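Chapter 6
Clothes Outside the Closet: Sorting, Carrying and Folding in the Living Room

What you will learn in this chapter

After this chapter you should be able to say why clothes gather in rooms where they are not stored, choose a good surface for sorting them, separate mixed fabrics before washing, and fold sports clothing so that the printed parts stay in good condition. You will also prepare a simple plan for a household of your choice.

Words to know: holding place, sorting surface, care label, heat transfer print, upholstery, pilling, color bleeding.

6.1 The clothes that are between two places

In Chapter 5 we studied the closet and the chest of drawers. We spoke about them as if every piece of clothing were always in one of three conditions: worn, in the wash, or put away. This was useful for learning the parts of storage, but a home does not work in this way for long. Many clothes spend hours or days between one place and the next. A sweater was worn for one hour and is too clean for the wash. A towel came back from the swimming pool. A shirt came off the drying rack, and the person who carried it was called to the telephone.

In this book we call such clothes "clothes in transit." The place where they stop is a holding place. Every home has holding places, whether the family has chosen them or not. The back of a chair is one. The end of the bed is another. In homes with a large sofa, the sofa is very often the biggest of them all.

A household that has not chosen its holding places will still have them, but they will be in the way. The student of household management should therefore begin by looking where the clothes stop by themselves. It is a mistake to begin by buying baskets.

Consider the Iston apartment, which we will use in this chapter and again in Chapter 8. It is on the third floor of an older building, and it has one living room, two bedrooms and a narrow bathroom with the washing machine. The hallway is too narrow for furniture. From the front door to the bathroom a person must walk through the living room. So everything that comes home in a sports bag passes the sofa first, and a large part of it goes no farther that evening. When the family wrote down for one month where they found clothes outside the closets, they had 80 entries in their list, and 21 of these were for the sofa.

6.2 Why the sofa attracts clothes

A sofa has three qualities which a person with full hands is looking for. It is wide, it is soft, and it is at a height where you can let go of a thing without bending. A table has the first quality and the third, but people feel that a table is for food and papers. The floor has only the first one.

The corner sofa, or L-shaped sofa, is the strongest case. It often offers more seats than the family uses on a usual evening, so one part stays free, and the free part becomes the holding place. A pale gray seat with a wide flat cushion is especially inviting, as it looks almost like a work table.

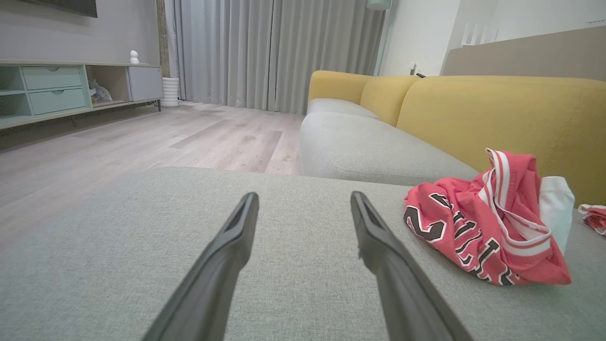
Color has a role too, and it is one that beginners often forget. Bright clothing on a plain gray seat can be seen from the door, and for this reason it is usually collected the same day. Gray and beige clothing on the same seat may stay for a week. A red jersey asks to be picked up; a gray sock does not. If your sofa has gray seats and colored back cushions, for example yellow, put the clothes on the seat and never over the back, where they will hide the cushion and slide behind it.

There is also the question of what the clothes do to the sofa. Damp clothing is the main danger. A jersey that was worn for a match holds sweat, and sweat contains salt, which can leave a ring on woven upholstery. New red fabric may bleed its color if it lies wet on a light material. Zippers and hook-and-loop closures pull at the weave and cause pilling, the small balls of fiber which appear on a rubbed cloth. From this we take the first rule of the chapter:

Rule 1. Dry clothes may wait on the sofa. Damp clothes go directly to the bathroom or to the rack.

To test if a piece is dry, press the thickest part between two fingers. On a jersey this is the collar or the side seam. The middle of the back dries first and will give you the wrong answer.

6.3 Preparing the sorting surface

If the living room is the place where the clothes stop, it can also be the place where they are sorted. Many families carry everything to the bedroom in order to sort it and then carry half of it back to the bathroom. In the Iston apartment the distance from the sofa to the washing machine is short, and sorting at the sofa saved one of the two walks.

Prepare the surface in this order. First, remove from the seat anything that is not clothing: remote controls, books, chargers. Second, brush the seat with the hand or with a soft brush, so that crumbs and hair do not go into the clean pieces. Third, spread a cotton sheet if the upholstery is light or if you do not know how the clothes were dyed. An old single sheet is enough for one long seat cushion.

Then decide where each group will lie. We recommend only three groups in the beginning:

Group A: to be washed.
Group B: clean, to be folded.
Group C: to be worn again before washing.

Group C should be the smallest. If it grows larger than the other two, the household is using it to avoid a decision, and you should look at each piece again. Place Group A nearest to the way out of the room. It is the group that leaves first, and it should not be carried over the others.

Do not sort on the floor, even when the floor is clean and has free space. A laminate floor does not harm the clothes very much, but the work is hard on the back and knees, and people step over the piles and mix them.

6.4 Sports jerseys and other printed clothing

The jersey deserves its own section. It is light, it is worn hard, and it normally carries large letters and numbers which are the first part to become damaged. Three methods of decoration are common.

Sewn letters are cut from cloth and stitched on. They are strong, but the edge can fray. Heat transfer letters are pressed on with a hot plate. They are smooth to the touch, and they crack if they are folded sharply again and again in the same place. Sublimated letters are colored into the fiber itself, so you cannot feel them with the finger. They need no special care beyond what the fabric needs.

Close your eyes and move a finger from the plain fabric over the edge of a number. If you feel a thick edge with thread, it is sewn. If you feel a thin step, it is a transfer. If you feel nothing, it is sublimated.

Before washing, turn the jersey inside out, close any zipper, and open the sleeves, which are often rolled into themselves. Read the care label and follow it where it differs from this book. Wash red and white pieces in cool water. The white trim on a red jersey was chosen by the maker to live beside the red, but a white towel in the same machine was not, and it may come out pink. A white piece that lies in the same pile as a red one should be taken out first, before you start with anything else.

Fabric softener is not suitable for most sports fabrics — it leaves a film on the fibers, and the cloth then takes up less sweat. Do not iron over a transfer print.

To fold a jersey for the drawer:

1. Lay it with the front down and smooth it from the collar to the hem.
2. Fold one side to the middle, then bring the sleeve back so that it lies straight.
3. Do the same on the other side.
4. Fold from the hem up to one third of the length, then once more.
5. Turn it over and look where the folds cross the print. If a sharp fold goes through a number, open the jersey and fold it a little higher.

A jersey which is used every week can also be rolled. The roll has no sharp fold, and it takes less care, so children learn it faster.

6.5 The holding place with a limit

Some families will not give up the sofa as a holding place, and the student should not force them. What they need is a limit. The limit may be one of space (one seat cushion and no more) or one of time (until nine in the evening). Limits of space work better with adults, as they can be seen without a clock. With younger children, the time limit is easier to combine with going to bed.

The Iston family chose the seat at the far end, nearest to the window. This was a good choice in one way, for it was the seat that was used least. In another way it was a poor one, as it was also the farthest from the bathroom. After two weeks they changed to the seat nearest to the door — the clothes then moved on faster, although some evenings a person had no place to sit until they were gone.

Exercise 6.1

Draw a simple plan of a living room that you know. Mark the front door, the washing machine (or the way to it) and each place where clothes stop. Write next to each place whether it was chosen by the household. Keep your plan, as you will need it again for the work in Section 6.6, where we turn to baskets, hooks and other equipment.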